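4.2 Storing the spare fuses and keys

The Ganness 115 ships with two keys and a bag of fuses. Keep them together in a small lidded box near the unit.

1. Switch the heater off at the wall and wait 24 minutes.
2. Remove the bag from the filter door.
3. Place the fuses and keys in the box and close the lid.

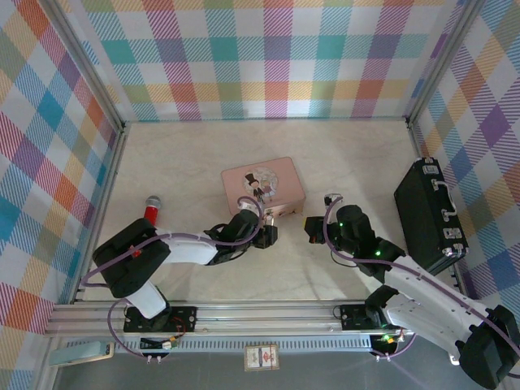
Fig. 7. Tin box with front clasp.

CAUTION – Do not store the box on top of the heater.

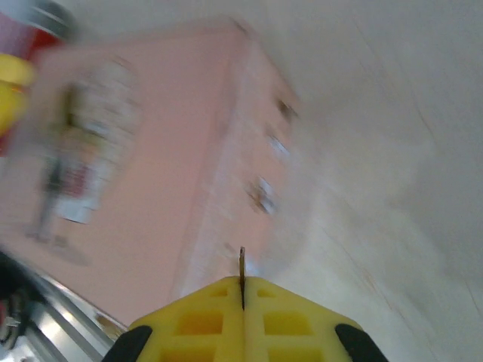 4. Write the fuse rating on a label and attach it to the lid.

Note: Replacement keys are ordered by serial number.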